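Print this page
E-mail this page

Sateo 300 Bench Spectrometer

The Sateo 300 is a small spectrometer for teaching labs and research groups that need to follow a reaction as it runs. It measures how much light a liquid sample absorbs at each wavelength and saves a full spectrum at set times. The range is 300 to 1000 nm. Students can watch a dye lose its color and see the curve drop on the screen.

Lustbridge has sold the Sateo line since it took over the Eltau workshop. The 300 replaces the Isah, and cell holders from the Isah fit it without an adapter. Lamps do not. If you have spare Isah lamps, keep them for the old unit.

What is in the box

Spectrometer with lamp fitted
Cell holder for 2 cells
3 glass cells with lids
Power supply and USB cable
Printed manual

The glass cells are fine for work in visible light. Quartz cells are sold separately.

Setting up

Put the unit on a level bench away from direct sun and away from anything that shakes, such as a pump or a stirrer with a worn bearing. Leave a hand's width free behind it for the fan. Let the lamp warm up before the first reading – a cold lamp drifts, and the drift looks a lot like a slow reaction. Run a blank with plain solvent at the start of each session and again if you change solvent.
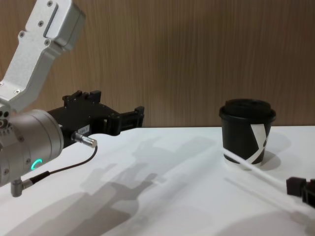
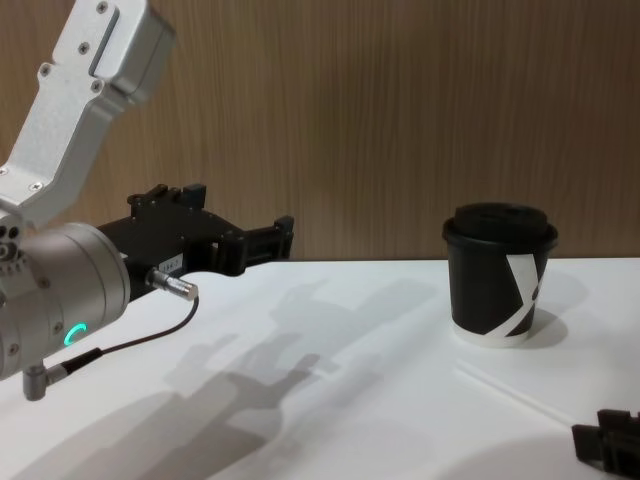

Timed runs

Choose Timed Run in the software, then set the gap between spectra and the length of the run. The shortest gap is 2 seconds. A run can hold up to 1000 spectra, and it stops by itself when it is full. Files are saved as plain text and open in any spreadsheet program.

Close the lid before you press Start. Room light gets into the reading if the lid is up, and the software does not check for it.

Cleaning and care

Wipe spills from the cell holder at once with a soft cloth and water. Acetone clouds the window in the lid. The lamp can be changed by the user with the screwdriver stored under the base. Unplug the unit first and do not touch the new lamp with bare fingers.

Service and orders

Repairs are done at the Eltau workshop. Write to Emil Thaler at Lustbridge with the serial number, which is on the back plate next to the power socket. Units bought before February should have their software updated before a repair is booked.

Page updated Jun 9, 2018

Print this page
E-mail this page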